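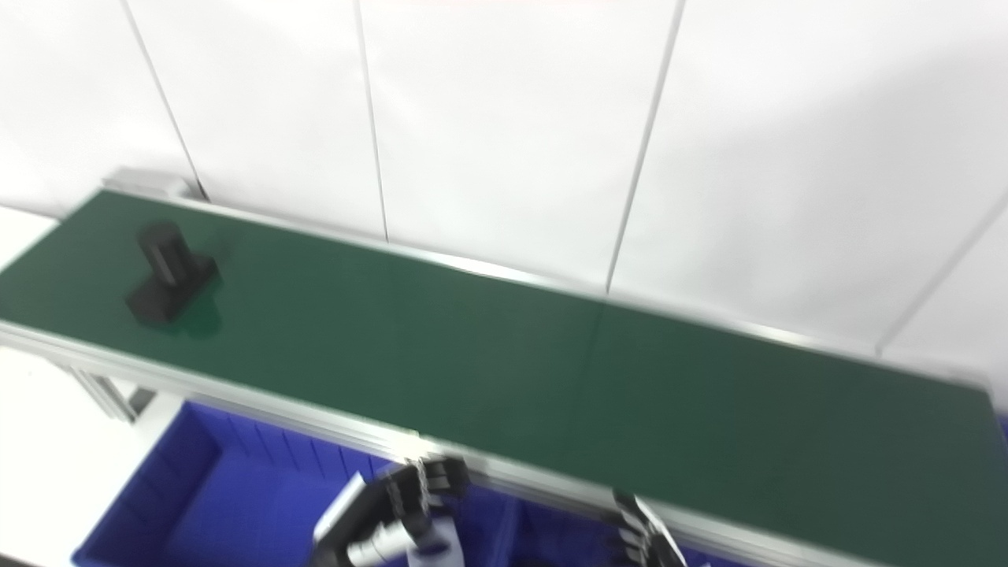 *Figure 4. Conveyor with test part on the belt and both hands at the front rail.*

## 4. Setting up the sorting station

This section applies to members using the Stitier two-armed robot with the shared conveyor at the Arnport workshop. Section 3 (wiring and emergency stop) must be completed first.

**CAUTION:** Keep the belt drive switched off at the wall until step 7. Hair, sleeves and lanyards must be kept clear of the belt ends at all times.

### 4.1 Placing the conveyor and bins

1. Stand the conveyor parallel to the panelled wall and lock all of its feet.
2. Check the belt with a spirit level, lengthways and then across. Adjust the feet as required.
3. Slide the blue bins beneath the front rail. A bin may project in front of the rail, but it must not touch a support leg.
4. Wheel the robot base to the floor mark, 400 mm from the front rail, and apply both brakes.

**Note:** The floor mark was moved in May. Members working from an older printed copy should disregard the distance given there.

### 4.2 Setting the ready position

5. Start the Rarnarov control program and load profile 511.
6. Select *Ready*. The arms will rise slowly until the hands are at the front rail with the fingers curled upward. If a hand presses hard against the aluminium, select *Hold*, lower the arm by 3 mm and save the new height.
7. Place one black test part on the belt, standing on its rectangular base. Switch on the drive and select the lowest speed.
8. Select *Single pick*. Remain beside the stop button until the arm has returned to the ready position.

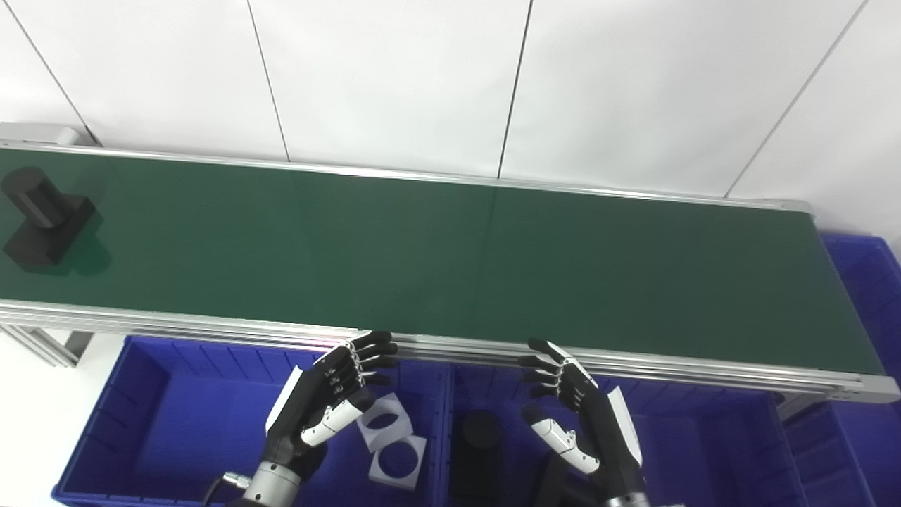 Akua Odoi has asked that the following be added to step 8: "Run the single pick 3 times before changing the speed. I saved a height after one good run and had to set the whole profile up again on Thursday." Members are requested to follow this advice and to enter each run in the station log.

### 4.3 If the pick fails

- **The hand closes short of the part.** Repeat step 4, then step 6.
- **The part tips over on the belt.** Stop the drive before standing it up again.
- **The program reports "no belt signal".** Reseat the plug on the Papadopoulos drive box and restart from step 5.

**CAUTION:** Do not reach into a bin while the arms are powered. Select *Park* and wait for the lamp on the control box to go out.

Spare fuses for the drive box are kept in the drawer below the bench vice.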